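# Washing fruit without the fuss

Most advice on washing fruit comes from people selling something. I've tried the Nemarach produce spray and the Lestitz soaking powder, and I couldn't taste or see any difference from tap water. Save your money.

## 1. Clear a surface

Wipe the table down and let it dry. You need room for fruit to sit in one layer. I don't believe in special drying mats either.
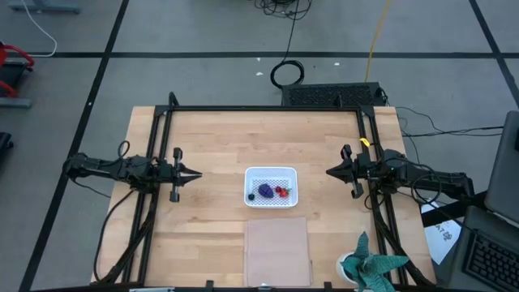

## 2. Rinse, don't soak

Cold running water, 60 seconds, hands moving through the fruit. Soaking makes cherries split and berries go to mush. Vinegar is popular online. It mostly makes things smell of vinegar.

Use something with holes. A fancy colander does the same job as a cheap plastic basket, whatever Ustano charges for theirs.

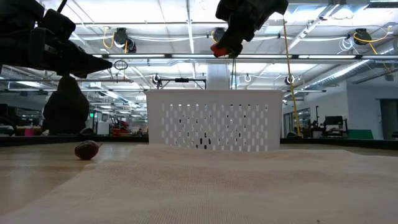 *White basket with a slotted front, on a woven cloth.*

## 3. Dry it properly

Tip the fruit on to a clean cloth and leave it for 2 hours. Patting helps a bit. Salad spinners are supposed to be quicker, but mine bruised half a punnet.

## 4. Sort as you go

Bin anything soft or leaking. Leave the stems on cherries until you eat them, as they keep better.
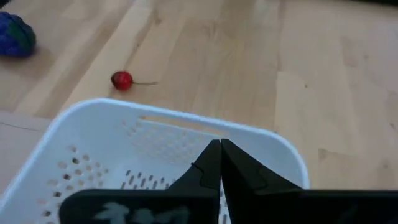

## 5. Store it

Fridge, in a box with the lid slightly open. Claims of a fortnight's freshness are hopeful at best. Eat cherries within a few days and wash the next lot when you want them.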